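Jidness Site Services
Room Inspection Checklist: Fixed and Freestanding Steel Furniture
Form 31, Preparation Room 13, Powell Building
Inspector: Nerys Kemeys
Reviewed by: Hefin Lougher

Scope

Tables, racks, bins and the floor they stand on. Electrical items, extraction and fire doors are on separate forms. Mark each line Pass, Fail or Monitor. A comment is required for Fail and Monitor. A Pass may be left without one.

Part A. Work table

A1. Table stands level, no rock when pressed at each corner. Monitor. Slight movement at the rear left corner under hand pressure. Foot turned down and rechecked. Look at it again in March.
A2. Top free of dents, burrs and open seams. Pass.
A3. Front apron fold has no sharp edge. Pass. Checked with a gloved hand along the full length.
A4. Legs square to the top, no bend. Pass.
A5. Crossbars and side rail secure. Pass. The lower front crossbar sits near the floor and gets used as a footrest. Remind staff at the next briefing.
A6. Nothing stored on the floor inside the leg frame. Pass.
A7. Asset label present and readable. Fail. Label missing. Replacement requested under job 84.

The table has no lower shelf panel. The Farnier drawing for this room still shows one. The drawing is wrong and should be corrected before the next issue. Do not order a panel against it.

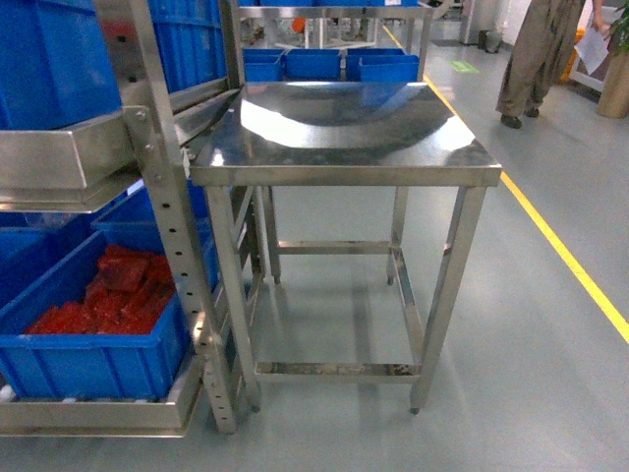

Page last changed: August 10, 2021

Part B. Storage rack beside the table

B1. Uprights plumb, perforated holes not torn or stretched. Pass.
B2. Shelf tray bolts present and tight. Monitor. All present. One took a quarter turn. Add to the tightening round.
B3. Front lip and side flange of angled trays undamaged. Pass. The mid-height tray projects toward the table side. Persons bending at the table should be told of it during induction.
B4. Rack fixed or otherwise prevented from tipping. Pass. Pull test carried out by hand at shoulder height.
B5. Load notice displayed. Fail. Notice is on the Flatesness rack in the corridor and not on this one. Limit for this rack is 42 kg per level.

Part C. Bins

C1. Bins are the blue plastic type and sit fully on the tray. Pass.
C2. No cracks in ribs, rims or base. Pass. Upper bins lifted down for this check and put back.
C3. Contents below the rim. Pass.
C4. Contents stable. Monitor. The red pieces in the lower front bin are stacked loosely in overlapping layers. Acceptable at the present fill. If the bin is topped up, lay the pieces flat first.
C5. Heavier bins kept on the lower level. Pass.
C6. Bin contents identified. Monitor. Agree one labeling method with stores before printing anything.

Part D. Floor

D1. Epoxy coating intact under table feet and rack uprights. Pass.
D2. No slip hazard. Pass at time of inspection.
D3. Walking space beside the table clear. Pass.
D4. Overhead lighting adequate at the work surface. Pass. The polished top gives strong glare from the front. N.K. suggests a matte mat for fine work. H.L. has no objection, provided the mat is removed for cleaning.

Actions open

A7 asset label: stores.
B5 load notice: N. Kemeys.
B2 bolts: maintenance, next round.
Drawing correction: H. Lougher to write to Farnier.

Room may remain in use while these are open.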